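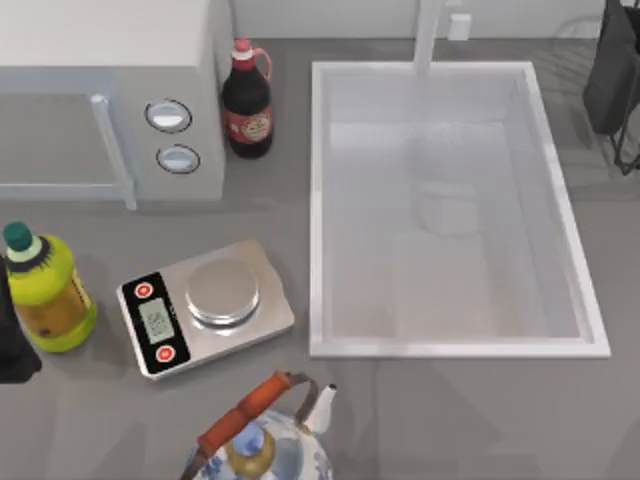
## Keep the plain storage drive

Every year or so I read that the USB flash drive is finished. Everything is in the cloud, laptops have dropped the old port, and a phone can send a file across the room. I work with files all day and I still carry a drive. I think most people should own one, and I think the companies selling them have made it harder than it needs to be to buy a good one.

My main complaint is with the extras. Last December I bought a Jolton drive for backing up a set of scanned family papers. When I plugged it in, the first thing that came up was a window asking me to install Jolton's own backup program. I closed it. It came back on the next computer. The drive had 2 partitions on it, one of them locked and used only to hold the installer, and the formatting tool on my computer would not touch that one. I paid for storage and got a small advertisement I can't remove.

The Stornden I bought to replace it has no software on it at all. It is a gray stick with a loop for a key ring. I copied 963 files to it and opened a handful to check. It isn't fast - a big video takes long enough to go make coffee - but it shows up as an empty disk on anything with the right port, and I ask nothing else of it.

Jytte Eyvindsson, who shares an office with me, thinks I'm being stubborn. She keeps her work in a Menon account and gets to it from her phone, her tablet and her desk. When her laptop died in the spring she was working again by lunch. I give her that. For papers you change every day, and share with others, an online account is better than a stick in a drawer.

But she also pays every month, and the price went up twice in the time I have known her. If she stops paying, she has a set number of days to move her things out. My drive cost me once. It doesn't need a password reset or a signal. I used it in Jeltirdale over the summer, in a rented house where a web page could take a full minute to load, and I had every document I needed.

Drives do get lost, and they do fail. Anyone who keeps the only copy of something on a flash drive is asking for trouble, and that goes for the ones sold as "archive grade" too. I keep the family papers on two drives from different makers and on the computer at home. My aunt, Ragnheiður Kvaran, has a third drive at her house, which I swap when I visit. That is a low-tech plan, but she is 92 and can follow it. She knows where the drive is. She could not tell you what a sync folder is and doesn't want to know.

Encryption is the one extra I would pay for, and even there I'd rather use what the computer already offers. Drives with a keypad on the case look good in the store. The one I tried had buttons so small that I locked myself out with my own thumb.

What I would like from the makers is simple enough. Print the real write speed on the package, next to the read speed. Ship the drive empty. Put the backup program on a website for people who want it. And if a drive has a cap, attach the cap, as I have a jar of drives at home and hardly a cap among them.

I would pay 40 dollars for a drive like that without thinking much about it. The Stornden was less, and apart from the cap and the missing write speed it is most of the way there.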